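237 shares
134 comments

Riquelme Hand-Held Grippers, Matched Pair

I've been selling grippers out of the Kiltthorpe shop long enough to have opinions about most of them, and this is the pair I keep picking up when I should be packing orders. You hold one in each hand, you squeeze, the fingers close, the camera on top sees what the fingers see. That's the whole idea! If you're recording tabletop work by hand so that an arm can learn it later, a pair like this gets you going without having to own the arm first.

You get a left unit, a right unit, two cables, a spare set of finger pads, the little driver that fits the pad screws, and a gray perforated plate on top of each unit for whatever tracker or bracket you like to use. The price is $600 for the pair. We don't split pairs (people ask, and I get it, but then I'm left with a drawer full of lefts).

I tried these next to the Clevar pair, which we also stock, and the Dollon single, which we stock when Dollon feels like shipping it. Same tabletop jobs for all of them: picking up a plate, moving a bowl, getting things in and out of a basket. I'm not a lab. I used them until my hands got tired and wrote down what annoyed me.

The fingers

Flat, blocky and a bit ugly, and I mean that kindly. The Clevar has curved fingertips that look wonderful in the catalog and then roll a thin-rimmed plate right out of your grip if you come in crooked. The Riquelme pads are plain flat faces, so when they meet something flat they sit against it. On round things you lose a little, and I'll get to that.

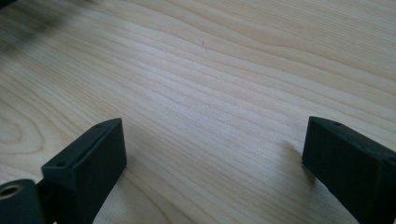
Finger position in the picture is the first thing I check on any gripper with its own camera, and I've sent a couple of models back over it. You want the tips low and out to the sides so the middle is left for the job. With these open over bare wood, the fingers stay down in the bottom corners and there's plain grain all the way between them and up to the top. I can even make out a tiny dark speck near the top, which I take as a good sign for anyone working with small parts. The Clevar sits its fingers higher and you spend the whole day looking at knuckles.

One thing to know about pale tables: the pads are very dark, and they throw a soft shadow next to themselves. For people that doesn't matter at all. If your software picks out finger edges by contrast, it's a gift on light wood and a pain on a black bench. Fermín Urrutia, who buys from us for a teaching workshop, puts a strip of light tape along the top edge of each pad for dark benches, and he tells me it works fine.

The squeeze

Spring return, medium weight. The trigger travel is long enough that you can stop partway and hold there, which sounds like nothing until you try to set down a bowl gently with a gripper that only wants to be open or shut. The Dollon is like that. Great for blocks, terrible for crockery.

My hands are on the small side and I can reach the trigger without shifting my palm. Olga Escobar in our packing room has bigger hands and found the grip a touch narrow, so she wrapped hers in bike tape and now won't give it back. We rate each unit for loads up to 200 grams, held by the tips. I've gone over that in a fit of enthusiasm and the thing held, but the spring feels it and so does your wrist, so please don't.

Pads and screws

The pads come off from the top. Back the screws out, lift the pad, drop the new one on. I can do it while I'm on the phone. The mounting arms have brass-colored threaded inserts in them, and I'm very glad of it, having stripped bare plastic threads on an older design and said words I won't put on a product page. Snug is enough on these screws. If you're leaning on the driver, stop.

The pads do scuff. Matte black shows every rub as a lighter gray along the edges, and it'll happen early. It doesn't change how they hold. When the flat face itself starts to go shiny, that's when I'd swap them, and replacement pads are on the spares page as left and right (they aren't the same part, please read the label before you order). 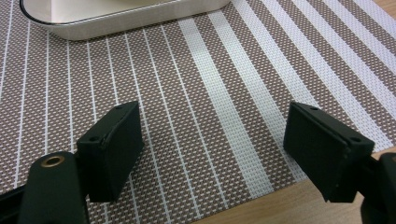 Patterned surfaces and the camera

I wanted to know how the picture would hold up over something busy, so I spent a good while working over a woven placemat, taupe and white with stripes. Fine weaves are hard on small cameras. Move slowly and the Riquelme keeps the weave as a weave, move fast and the threads start to swim. The wide stripes gave me no trouble at all. The Clevar camera is sharper in the middle, I'll give it that, but it goes soft toward the corners, and the corners are where your fingers are!

White dishes were the other test. A glossy white rim under bright light can wash out into one blob, and both cameras do it if you leave exposure on automatic. Lock the exposure before you start. It's in the menu under Camera, then Hold, and it stays put until you unplug.

If you're laying out your own tabletop tests, these are the ones I'd bother with:

- A flat plate on a cloth or mat, picked up by the rim. Shows you right away if the fingers can get under an edge.
- A bowl with a wide rim, set down slowly. Tells you about the trigger.
- Something thin and floppy out of a wire basket. Tells you about everything, including your temper.
- The same plate again with your other hand. Most of us are worse on that side, and you'll want to know how much worse before you blame the hardware.

About that basket. Open wire is a nuisance for any gripper because the tips want to hook the rods on the way out. The square ends on these catch a bit more than the Clevar's rounded ones. My fix is to close fully, lift straight up and only then turn. It takes a little practice, and after that I stopped noticing.

Two hands at once

Working as a pair is where the Riquelme pulls ahead for me. The two units start recording together from one button (either one, they don't care), and the files come out with matching names. With the Clevar pair you press both and line things up afterward. Delia Ojeda, who does our returns, says mismatched recordings are the top complaint she hears about two-handed kits, and she hasn't had one come back for it on these.

The cables are the part I'd change. They're a decent length but stiff when new, and the left one likes to make a loop out to the side. Give yourself elbow room on that side of the table, or clip the cable to your sleeve. Brittany Lévesque wrote in from a small packaging outfit to say she runs hers up the back of her shirt, which looks silly and works very well. I've copied her.

Leave the table as bare as you can, too. You're holding two tools with plates sticking off the top of them, so you're wider than you think you are. 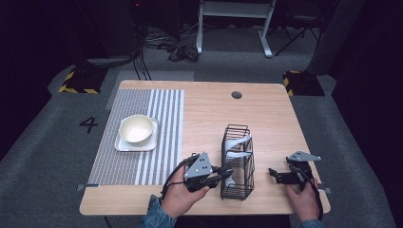
Can I mount the same fingers on a robot arm later?

The finger pads and their mounting arms fit the Riquelme arm bracket, sold separately, so the part touching the object stays the same when you move from your hand to the arm. You'll need to do your own camera calibration again after the swap.

How does it connect?

Each unit plugs into a computer over its own USB cable. There's no wireless version and I haven't heard of one coming. Use two ports on the machine itself if you can, since cheap hubs tend to drop one of the two video streams.

Do you sell the Dollon as a pair?

Dollon only makes it as a single, for the right hand. I like it for simple pick and place and for teaching, and it costs less, but if you need both hands, get these or the Clevar.

Which would I buy?

For dishes, trays, baskets and anything else with flat sides or rims, the Riquelme. For mostly round things like fruit or bottles, I'd point you to the Clevar and its curved tips, and I'd tell you to live with the knuckles. Fasil Sisay at the front desk disagrees with me about this and will happily tell you so if you call.

Shipping and returns

Pairs ship in one box with the cables coiled in the lid. Keep the box, it's the only thing that fits. If the squeeze isn't right for your hands, send them back clean and with the original pads on, and we'll refund the pair less postage. Bike tape is fine, we'll just peel it off. Olga will probably keep it.

Updated March 14, 2024: replacement pads are back in stock, left and right. The arm bracket is still on back order.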